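Sancombe Public Questions, version 2

Hello, and thanks for looking. What you've got here is a set of tables holding the questions that members of the public asked at Sancombe town council meetings, plus whatever reply was written down at the time. I started typing them up one winter when I was cross about a bus shelter, and it got rather out of hand. The bus shelter is in there, by the way (search for "Galik Road" and you'll find it, and then you'll find it again, and again).

If you only want the data, open questions.csv in any spreadsheet and off you go. The rest of this page is for people who want to know where it came from and what's wrong with it.

What's in the folder

questions.csv is the main table, one row per question.
replies.csv holds the replies, joined to the questions by question_id. A question can have more than one reply, or none.
meetings.csv lists every meeting I looked at, including the ones where no member of the public said a word.
topics.txt is my list of topic labels with a line or two on what I meant by each.
changes.txt says what moved between version 1 and version 2.
scripts is a folder with the bits of Python I used for tidying up. You don't need any of it to read the tables.

Where it comes from

The minutes. All of it comes from the minutes, which the council puts up as PDFs, and for the older meetings from the bound paper copies in the library on Gezer Street. There are 222 meetings in meetings.csv. For 94 of those I had to work from paper, which meant sitting in the reading room with a laptop and a flask I wasn't meant to have. Kerubo Lema did a good share of that with me and is a much faster typist than I am, so if you spot a neat stretch with no spelling mistakes, that'll be hers.

I did not use recordings. The council does record some meetings for sound these days, but the recordings come down again once the minutes are approved, so I couldn't have used them evenly across the whole run. It does mean you're reading the clerk's version of each question and not the words the person spoke. Clerks differ! One of them wrote everything out nearly in full, with the "ums" taken out, and the next one boiled a ten-minute row about the car park down to "A resident spoke about parking." Both are in the table as they stand in the minutes.

The columns in questions.csv

question_id: a made-up code. The first half is the meeting and the second half is the order within it.

meeting_id: matches meetings.csv.

asker_type: resident, business, group, school, or unclear. I went by what the minutes say. If they say "a resident", that's resident, even when everyone in town would know the person runs the chip shop.

text: the question as minuted. Square brackets are where I've taken out a name or house number.

topic_1 and topic_2: labels from topics.txt. The second one is often blank.

ward: the ward the question is about, if it's about one. Please read the note on wards further down before you make a map of this.

tone_note: a leftover from version 1. I used to put things like "angry" or "polite" in here and it was a daft idea, as the minutes hardly ever tell you. I've kept the column so that old scripts don't fall over, but it's empty all the way down.

source: pdf or paper.

checked: yes if a second person compared the row with the minutes, no if it's only been through me.

The columns in replies.csv

reply_id and question_id are what you'd expect.

reply_by is the role of whoever answered: mayor, councillor, clerk, officer from the district, or other. I left names out here as well. Councillors are public figures and you can look them up easily enough, but leaving the roles on their own made the table much easier to work with when people changed jobs halfway through a year.

reply_text is the reply as minuted.

reply_kind is my own sorting: answered, promised, passed_on, declined, noted. "Noted" is the big one. It covers every time the minutes say that the point was noted, and I'll leave you to decide how you feel about that.

when_given is same_meeting, later_meeting or in_writing. For in_writing I only know that a written reply was promised or mentioned. I've never seen the letters.

How I picked the topics

Badly at first! In version 1 I made labels up as I went along, so that "potholes", "road surface" and "state of the road" were all separate things, and the totals were nonsense. Tülin Gündoğdu wrote to me after that came out, very kindly, and suggested I put a good handful of questions on paper slips and sort them on the floor before touching the spreadsheet again. So I did that, the cat helped, and topics.txt is the outcome.

A few of the choices are arguable, so I'll own up to them:

Dog mess goes under parks if it's in a park and under streets if it's anywhere else.

Anything about the market is market, even when it's really a question about parking on market days. Parking then goes in topic_2.

Elections gets its own label. This takes in co-option to empty seats, the word "uncontested", complaints about where the polling place was moved to, and people asking how they can stand. I'd have liked to split it up but there weren't enough rows to make that worthwhile.

Bus stops are transport. Bus shelters are also transport. I was tempted to give the Galik Road shelter a label to itself.

Planning only covers questions about a particular application. General grumbles about new houses are under housing.

Wards, and why they're a pain

The ward lines were redrawn partway through the period. Before the change there was a ward called Lundus, which took in the top of the hill and the streets behind the station. After the change there are two, Lundus North and Lundus East, and East has picked up a bit of what used to be Harbour. I've put down the ward as it was named at the time of the meeting. I haven't gone back and assigned the old questions to the new wards, as that would mean guessing from street names, and half the questions don't give one.

So if you draw a chart by ward, you'll see Lundus drop off a cliff. Nothing dreadful happened to it. Either add the two new ones together and put up with a slightly wrong answer, or stick to the years on one side of the change.

Names and privacy

The minutes name people who ask questions, or they used to; the practice has faded. I've taken out the names of all members of the public, along with house numbers, car registrations (yes, one person read some out) and anything about somebody's health. Street names are still there. In a town this size you could probably work out who some of these people are, particularly if you live here. Please don't. There's nothing in the tables that isn't already in a public document, but having it all gathered up in one searchable place does feel different to me, and I'd like it to be used with some manners.

If you asked one of these questions and would like your row taken out, write to me and I'll take it out, no need to explain. I'll leave the question_id in place with the text blank so that the numbering holds.

Things that are wrong with it

Meetings in the paper set have a few pages missing, and meetings.csv has a pages_missing column to show which. Don't read a zero for those as "nobody came".

Extraordinary meetings are patchy. Some had public question time and some didn't, and the minutes aren't always clear on which sort they were.

The scanner software I used on the older PDFs is fond of turning "rn" into "m". I've hunted down all the ones I could find, but if you come across a "comer" of a street, it's a corner.

Two questions asked in one breath are sometimes one row and sometimes two, depending on how the clerk numbered them. I followed the clerk.

Replies given at a later meeting were matched by hand, mostly in the evenings. Aslı Güler went over those for version 2 and found more slips than I'd like to put in writing. They're mended now, and they're listed in changes.txt.

What people have used it for

Tarık Dağdelen made a nice simple chart of how long it takes for a promised reply to turn up in the minutes, and there's one that took over 3 years. He's told me I can pass on his notebook to anyone who asks. Duygu Kozan used the elections rows with her sixth-form politics class when they were looking at why so many town seats have only one person going for them, and she sent back a list of typos, bless her, all in the market section.

I'd be wary of using it to say what Sancombe as a whole thinks about anything. People who come to a council meeting at seven in the evening to ask a question are a particular lot (I'm one of them). The same few come back time after time, and with the names gone you can't tell from the table how many rows come from the same person. I can, and I'd say take any count of "concern" with a good pinch of salt.

Getting started

Load questions.csv and meetings.csv, and join them on meeting_id. The files are saved as UTF-8 with commas between the columns, and any text with a comma in it is in double quotes. If you open them in an older spreadsheet program and the pound signs look peculiar, import the file from inside the program and choose UTF-8 there.

Dates live in meetings.csv only, written year first. Start times are as printed on the agenda, so a meeting that got going late is still down as seven.

The scripts need nothing beyond plain Python. Run tidy.py first and then join.py. They write into a folder called out, which you'll have to make yourself (sorry, I keep meaning to fix that). 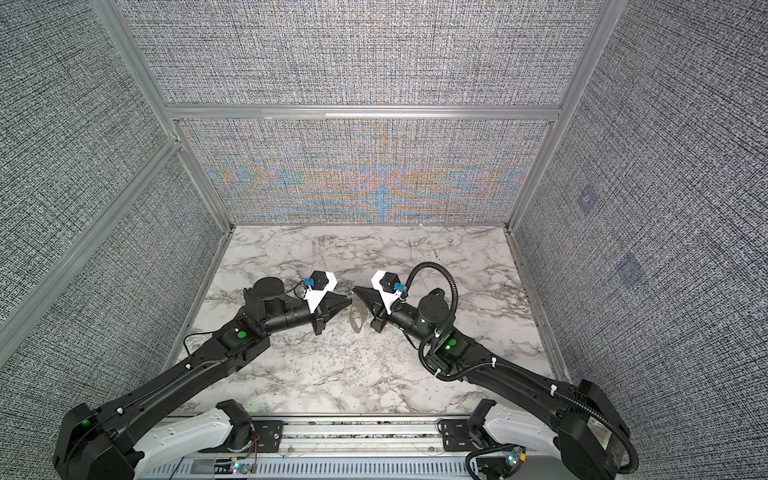
Corrections and licence

Corrections are very welcome. Send me the question_id and what you think it should say, and the page of the minutes if you have it to hand. I go through them in a batch and the next one will be in September.

The tables are free to use, share and change, so long as you say where you got them and mention which version. The scripts are yours to do what you like with.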